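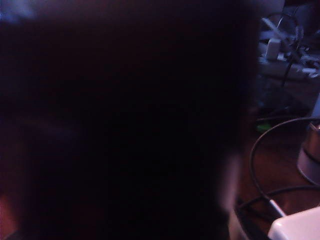
Wooden tabletop, low light.

Castard, January 3, 2025

Drawer 8 held the ground beetles from the Miltolden transect, 40 specimens on card points, all taken in pitfall traps set along the dry edge of the gravel pit. Costel Hoxha had been asked to check the determinations and return the drawer by March.

He worked from the left. The first two rows were correct. In the third row a female had been placed with its neighbours on colour alone, and the colour was wrong for it by a small margin. He turned the card under the lens. The hind angles of the pronotum were sharp, the basal punctures dense, the outer pit bounded by a short ridge. He ran it through the key twice and reached the same couplet both times.

The label gave the collector as Cuypers and the habitat as bare sand, under a stone. The year was 2000. Cuypers had written a second label in pencil and pinned it beneath the first, face down. Costel eased it along the pin with forceps until he could read it.

"Not this. Ask Mitik."

Mitik was a village east of the pit, nearly 3000 people at the last census, with one museum room above the library. Costel had written to it twice about other material and had no reply either time.

He put the label back as he had found it, face down, and added his own beneath it with a question mark after the genus. Then he went on to the fourth row, where a male had lost both antennae and the left front tarsus.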